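Gondetti chores set, data card

Simulated home interiors for agents given plain household jobs: go through the door, find the plant on the table, find the red pillow on the bed. There are 1227 episodes, 800 of them for training. All of it is rendered – no real floor was crossed.

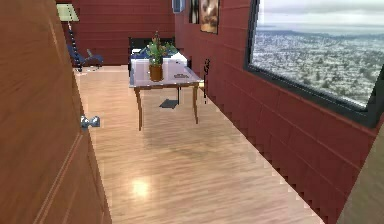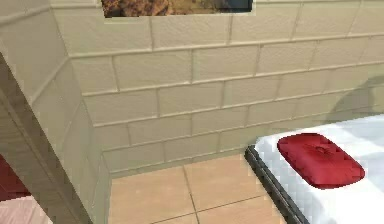
Rendered views: a room past an open door, and a bed by a tiled wall.

Known limits
Wall edges come out jagged. Finding a pillow is a long way from making a bed, and a good score here says little about housework. Please don't cite it as if it did. We have no results from a real home.

Maintainer: Kevser Ersoy. Label fixes go to Rónán Lenihan.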